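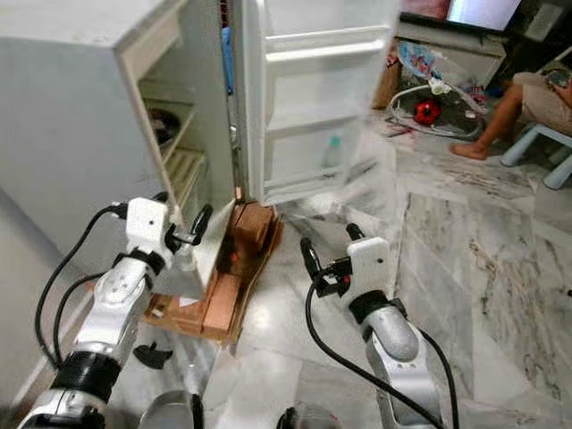

Leif Toft: before you shim anything, check whether the feet unscrew. On most small fridges the front two do, and you get enough adjustment from those.

Question
Small fridge raised off a marble floor, door won't stay where I leave it
Posted December 19, 2021

The fridge is a Lirnero and stands on a raised base to keep it clear of the floor when we mop. Since I raised it the door swings open by itself if the seal hasn't gripped. Should it be level, or tilted back? And does it matter what it stands on? Moving it is a nuisance, so I would like to do this once.

Answer 1 (11 votes)

Tilt it back slightly. Side to side it should be level. Put a spirit level on top of the cabinet, first across, then front to back, and raise the front until the bubble sits just off centre.

As for the base, bricks are fine under load but they need to be the same height and must not rock. Cardboard compresses, and it goes soft if it gets damp.
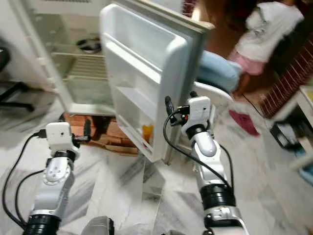
Fridge on bricks, door open, one small bottle in the lower door shelf.

Keep the door bins light while you are adjusting. A full bin pulls the door down at the hinge side and you end up levelling the cabinet to suit the bottles. Load them afterwards and check the swing again.

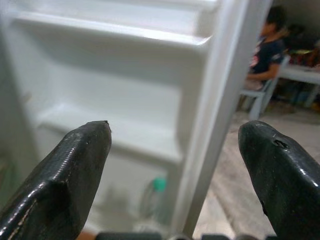

If the door still drifts with the bins nearly empty, look at the hinge screws next. Then the gasket – wipe it with warm soapy water, dry it, and close it on a strip of paper at each corner. The paper should drag when pulled.

İlker Tatlı

Answer 2 (2 votes)

had the same with a Sanby, put a folded bit of lino under the front and it's been ok since July. never bothered with a level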